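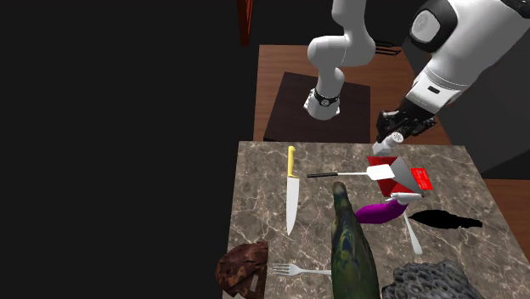
**Nolus Prodholm, single-arm edition: setup and upkeep of a simulated kitchen cell**

*Equipment review, Sundis Technical Training Center*

The Sundis center teaches the setup and maintenance of small robot cells. Part of that teaching now takes place in simulation before a trainee is given access to hardware. Prodholm, a simulation package published by Nolus, was installed in April on the workstations in the second-floor lab and was used there for 14 weeks. This review covers one cell only, the kitchen pick-and-place cell, and considers how well the package supports the tasks a technician performs on it: mounting, tool definition, home position, collision settings and routine checks. Training of control policies was outside the review.

**Installation and licensing**

Installation was uneventful on all but the oldest workstation, which required a new graphics driver. Licenses are held on a local server and checked out when a session is opened. A session that ends abnormally keeps its license until the server releases it, and in a shared lab this caused some inconvenience. The release interval can be shortened in the server settings, although the manual gives the instruction under "Reporting," where few readers will look for it.

**Mounting the arm**

The arm stands on a square board on a wooden table, with the marble counter in front of it as the working area. The user sets the position of the board, the orientation of the base and the height of the table. All three are entered in the same panel, and changes take effect when the cell is reloaded. The base may also be dragged with the mouse. The center does not permit this in graded work, as a dragged base takes on values with long decimals that are difficult to check against a drawing.

One fault was found. If the table is raised after the arm has been mounted, the board moves with the table but the stored home position does not. The first movement after a reload may then stop on a joint limit. The arm should be sent home and the position stored again whenever the table height is changed. Nolus has acknowledged the fault and lists it among known issues.

**Gripper and tool point**

The cell is supplied with a fingered gripper as standard, and a Sugiyama tool file was tested alongside it. The import read the mass and finger travel correctly. The tool point was placed at the mounting face and had to be moved by hand to a position between the fingertips. This is a common shortcoming in such imports and a useful exercise for trainees, but it should be stated in the documentation.

The tool point is best confirmed with a small item. Our procedure uses the white shaker-like object with the perforated top, which the gripper holds a short distance over the working area while the wrist is turned. An error in the tool point appears as a drift of the object to one side. With larger items the same error is easily missed.

**Loading the counter**

The object library contains about 700 items. For general practice the center uses a deliberately crowded layout: a chef's knife with a yellow handle, a spatula, a fork, a red box, a green glass bottle on its side and a number of irregular shapes. The items lie close together, and in places one overlaps another. The head of the spatula, for instance, rests over the edge of the box. A layout of this kind exposes careless approach heights far sooner than a tidy one.

The quality of the library is uneven. The cutlery and the bottle are adequate. Several other items are hard to identify by eye, among them a gray, porous piece that might be taken for either a sponge or coral, and a flat black shape with a leaf-like outline. Trainees asked to name an object in a fault report were sometimes unable to do so, and instructors now require the library number instead. Small print on the items cannot be read at normal viewing distance, so labels are of no help.

Lighting also deserves attention. The default background is black and gives no impression of a room, and the right side of the wooden table fades into shadow. Users checking clearance behind the arm should add a second light.

**Collision settings**

Collision shapes are generated automatically when an object is placed. The simplest setting wraps each item in a box and is unsuitable for a crowded counter, where the arm will refuse approaches that are in fact clear. The detailed setting corrected this at the cost of a slower reload. The center's template uses the detailed setting for objects and the simple one for the table and counter.

**Routine upkeep**

A simulated cell needs upkeep of its own. The log is limited to 3,000 entries, after which the oldest are overwritten without notice, and it should be exported at the end of each session. Each package update resets the joint speed limits to factory values. The center therefore keeps a printed sheet of 8 checks beside every workstation, beginning with the base position and ending with a slow return to home. The sheet is signed before any program is run.

**Assessment**

Prodholm is recommended for instruction in cell setup at introductory and intermediate levels. Its mounting panel is clear and its collision tools are good. It is not recommended as the sole means of teaching tool changes, for which trainees should continue to work on the physical bench. The center will renew its licenses for the coming year and will repeat the table height test when the next update is released.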